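4.2 Sorting play at home and the words that come with it

The home recordings turned out to be the richest part of the whole corpus. Families in the Kandberg group sent us 800 clips of everyday play, and we transcribed every one of them by hand. What struck us first was how much talk grows up around very plain toys. A set of containers with openings in their lids can keep a parent and a two-year-old chatting for a long stretch, and the chat is full of exactly the words we hoped to find: in, out, through, under, too big, other way.

Across both groups we coded 3348 spatial words. Prepositions led by a wide margin, and size words came next. We were delighted to see shape words too, though they bunched up in a small set of families who seemed to enjoy naming things for the fun of it!

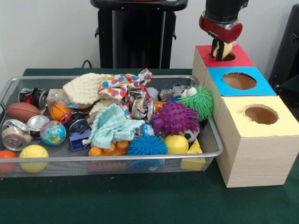 Figure 6. Boxes with round openings in their colored tops, beside a wire-mesh tray of toys and household objects.

The Cherkaoui group showed a different pattern, and a very interesting one. Parents there asked more questions and gave fewer labels. "Where does it go?" came up again and again, often followed by a long pause in which the child simply looked. We had planned to drop these silences from the coding, but on a second pass we kept them, and they now make up a category of their own (see Section 5).

Talk about fit deserves a closer look. Words such as "tight," "loose" and "stuck" are rare in picture-book reading, yet they were common in our play transcripts, even with the youngest children. We compared rates per 1000 words so that chatty families would not swamp the quiet ones, and the gap between play and reading held up in both groups. A second round of recordings, collected in January, is now being coded with the same scheme.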